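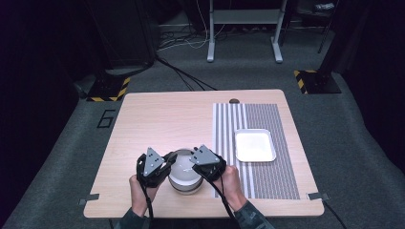

Slide 1: White pot, striped mat, wood table.

Clumport Home Talks | Talks | Notes | Speakers | Contact
Filed under: Small Spaces, Speaker Notes
Last updated: August 18, 2023

Setting the Table Last: notes for my slot

OK, so start slow. Everybody will still be finding a chair. Say hi, thank Kalliopi Galanis for having me back (she talked me into this in February and I said yes before I knew the subject!).

Leave slide 1 up while I talk. I want people looking at a plain table for a good minute. Light wood, rounded corners, one striped mat off on the right, one white pot. I love a table at this stage. You can still change your mind about everything.

Then the question: where does the pot go? Get hands up. Last time the room split between "on the mat" and "dead center," and a guy in the back yelled "in the dishwasher." Let them argue a little, it warms them up.

My answer, and I'll say it's only mine: the mat is for whoever is eating, the pot is for everybody. So I like it near the middle, where people can get at it from both sides. If your mat has stripes, look at which way they run. On the slide they go from the far edge toward the near one, and I like that on a small table, it pulls your eye across and the top feels deeper. Turn them sideways and I think it feels wider and kind of stubby. Try it at home, it takes two seconds.

Rounded corners. Don't skip this part like I did at the Wellex evening! I've got 3 bruises' worth of opinions on square corners in a narrow room. Tell the hip story if we're on time.

Light. Point at how the pale top jumps out of a dim room. You don't need a new lamp for every corner. Get one good bright patch on the table and let the rest go dark, dinner looks better that way, and so does the carpet.

Color. White pot with a gray band near the bottom, gray carpet under the table. I like a repeat like that, very quiet. Hicham Hajji will tell you I'm reading too much into a pot. He gets up to 5 minutes to say so, then I get the microphone back.

Next slide is the Skorolik bowls, 4 of them, stacked. Ask who stores theirs stacked and who has them out. Pass the real ones down the rows (START ON THE LEFT, the right side has the coat rack).

Skip the Chornovol tablecloth bit if it's past the half hour. It's long and I always lose my place in it.

Questions. Somebody will ask about kids and white dishes. Say: I put them on the table last and pick them up first, and I've still lost two.

Remind people the bowls need to come back to me before they go get coffee.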